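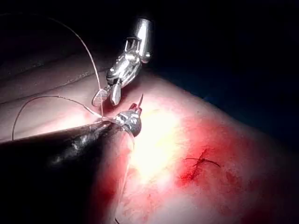 **Horgan training centre clears the way for a second suturing robot**

May 1, 2021

Surgeons in training at the Horgan centre will have twice the robot time from September, after the board agreed to buy a second suturing system and, better still, to pay for the bits that wear out.

The money covers the robot itself, a service contract with Durnix and a four-year supply of instruments, needles and thread. That last part is what has people grinning in the corridors. Grippers and needle holders can only be used so many times before they must be replaced, and the centre's first budget, drawn up when the Skirnesik wing opened, left almost nothing for them.

"We got through 2,038 practice sessions on one machine, and by the end we were rationing instruments," said Lorcan Mac Carthaigh, who runs the training programme. "Now people can tie a knot, hate it, and tie it again. I can't wait!"

The waiting list for a place stands at 10 weeks. Mac Carthaigh hopes to see it down to six by Christmas.

Bids from two suppliers were tested by the trainees themselves over four days, with needle driving and knot tying counting for most of the marks. Truvitz came out ahead on both. Delivery is due in late summer, once the floor in the old store room has been strengthened.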